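Moving Image and Installation
Week 9 handout: The multi-channel work and the problem of sequence

Reading for this week: Greco, chapters 2 and 3. Bring the floor plan from last week's session.

1. Terms

Channel: one stream of moving image with its own source. A work with three projections fed by one file is counted here as a single-channel work, whatever the room looks like.

Loop: a stream that restarts without a marked beginning. A loop may still contain titles. The test is whether the exhibition plan gives start times.

Drift: the growing difference in time between two channels that are not synchronized. Drift may be a fault or part of the score.

2. Case: Kanako Ikeda, Rilline

Four channels, color, sound on channels 1 and 3 only. The piece follows a ferry clerk through the last week of a canceled route. Channel 1 carries the spoken account. Channels 2 and 4 show the terminal building after closing. Channel 3 repeats one shot of the ticket window, 663 seconds long, with small changes in the light.

Channel 1 runs 2836 seconds. Channel 3 therefore restarts four times during one pass of channel 1 and is cut short on the fifth run if the channels are reset together. Ikeda's score gives no reset. At the Tosby showing the players were reset each morning and left alone until closing, so a visitor in the afternoon saw pairings that the morning visitor did not.

Note the effect on the clerk's line about the missing key. In the printed script it falls over the dark window. In the room it can fall over any state of the window. Students who quote the script as a record of the work should say so in the essay.

3. Case: Cyril Dunmore, Wultgate

Two channels on facing walls, silent. The viewer cannot see both at once. Dunmore stages the same domestic argument twice, with the actors exchanging roles. The work is often described as a study of blame. A narrower reading is available: the viewer has to turn around, and each turn makes a cut. The editing is handed over to the body, and the order of events differs for each person in the room.

Compare with the split screen, where both halves stay in view and the artist keeps control of the cut.

4. Objects and rooms in the domestic work 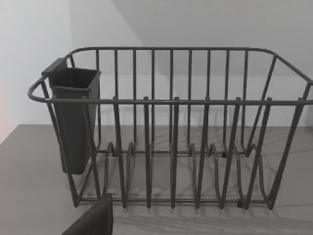 Wendy Tunstall objects that section 3 gives the viewer too much credit. Dunmore set the bench against one wall, she argues, so most people watch one channel to the end and turn once. On that account the cut is still the artist's, made with furniture. Her point should be answered in any essay that uses the word "choice."

5. For the seminar

Draw a time chart for Rilline covering two passes of channel 1, with no reset. Mark each restart of channel 3.

Write 200 words on the bench in Wultgate. Use the plan, and state where the entrance is.

The essay is 1000 words, excluding notes, and is due in March. Give running times in seconds and name the version seen.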